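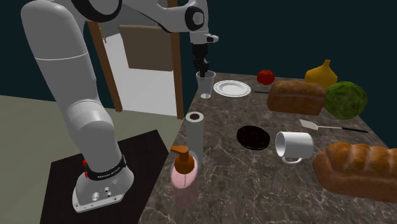 6 min read

So I had 22 minutes until the finale dropped and my sister still wasn't picking up her phone.

You have to understand about me and Stiltildale. I didn't start out as a fan. My sister Carrie was the fan. She made me watch the pilot on her laptop the winter I had my wisdom teeth out, when I couldn't talk and couldn't argue, and by the time the swelling went down I knew the name of every farm in the valley and had strong feelings about a fictional magistrate. Five seasons later I run the recap blog. Carrie, meanwhile, moved to Duluth, had a baby, and watches "when she gets a minute."

But we do finales together. That's the rule. She's on her couch, I'm on mine, phones on speaker, and we hit play on three. We did it the year her power went out (I narrated the whole second half to her like a radio play, doing all the voices). We did it when I had the flu. And this year we hadn't really spoken since Easter, over something so dumb I'm only going to tell you part of it.

The part I'll tell you is about Haslam.

If you don't watch, Haslam is the ferryman. He was supposed to be in one episode. He rows the heroine across the lake, says something gloomy about the weather, and that's meant to be that, except the actor did this tiny thing with his face when she paid him, and the whole internet fell over. So they kept him. By season three he had a dead brother and a secret. By season four he had a love scene in a boathouse that I personally watched more times than I'm going to type here.

Carrie thinks Haslam ruined the show. She said so at Easter dinner, in front of our mother, with a fork in her hand. She said it used to be a story about a woman trying to keep her land, and now it was a story about a guy in a wet coat. And I said maybe if she watched an episode all the way through once in a while she'd know what it was about. And then she said something about people with time on their hands. And then I said the other thing, which is the part I'm not telling you.

So. 22 minutes. I called again and got the voicemail where you can hear the baby yelling in the background.

I had snacks out. I had my notebook. I had 200 unread comments on the blog from people who wanted to know if I'd seen the leak, and I hadn't, because I'd been avoiding it for a week like it was a bee. What I'd heard, just from catching the edges of things, was that somebody had gotten hold of the script pages for the last ten minutes and Haslam didn't make it.

I texted Carrie: are we doing this

Then I texted: you don't have to like him

Then I deleted a third one and ate a handful of pretzels standing up.

My phone buzzed and I nearly threw it across the kitchen, but it was Jade Nuttall. Jade does the recaps with me. She takes the even-numbered episodes and anything with horses. She'd gotten into a press call that afternoon with Lamov, the showrunner, and she was typing so fast that none of it was spelled right.

"He won't say if its the end," she wrote. "Someone asked 4 times. He said ask Stoletti."

Stoletti plays Haslam.

"Did anybody ask Stoletti?" I wrote.

"He was ON the call. He just laughed and turned his camera off!!!"

I want to say I took this like an adult. What I did was sit down on the kitchen floor with my back against the dishwasher and think about the boathouse, and how the first time I saw it I'd called Carrie at eleven at night and she'd picked up on the first ring because she thought somebody had died. I'd yelled HE KISSED HER and she'd been so mad at me. Then she'd put me on hold, gone and found it, and watched it right there on the phone, and at the end she was quiet for a second and said, "Well, okay."

That was before the baby. She'd have been two months along, now that I do the math. She hadn't told anybody yet.

Nine minutes.

I called one more time, and this time when the voicemail came on I talked.

"Hey," I said. "It's me. I think they kill him tonight. So you win, I guess. I'm going to wait for you, though. I'm not going to start it. If you call tomorrow I'll watch it tomorrow. If you call in July I'll watch it in July, and I'll just have to stay off the internet and move to a cave. And I'm sorry about what I said. You watch plenty. You watch exactly the right amount."

The voicemail beeped at me like it had heard enough.

I put the remote on top of the fridge so I wouldn't be tempted. The hour came and went. I could hear my upstairs neighbor's TV, and I could hear the theme music start (that one fiddle, I'd know it underwater), so I ran the faucet and did the dishes as loud as I could. I washed things that were clean. The blog was going to have 3,000 people on it by ten and no recap, and Jade was going to murder me. I did another pan.

The phone rang at thirty-five past with my hands full of soap.

"She wouldn't go down," Carrie said. She was whispering. "She's got a tooth coming in and I left my phone in the car. I just heard your message. Did you really not start it?"

"It's on top of the fridge."

"What is?"

"The remote. Hang on." I dried my hands on my shirt and got up on the step stool. Upstairs somebody shrieked, and then there was a thump like they'd jumped off the couch, and I stuck a finger in my free ear so I wouldn't know if it was the good kind.

"I want it on the record that I still don't like him," Carrie said.

"I know you don't."

"But he better not die in the lake. That's so cheap. If he dies in the lake I'm writing a letter."

"I'll put it on the blog," I said.

I heard her couch creak, and the little snuffly breathing of somebody very small asleep on her shoulder. I got my blanket. I got the pretzels.

"Okay," she whispered. "One."

"Two," I said.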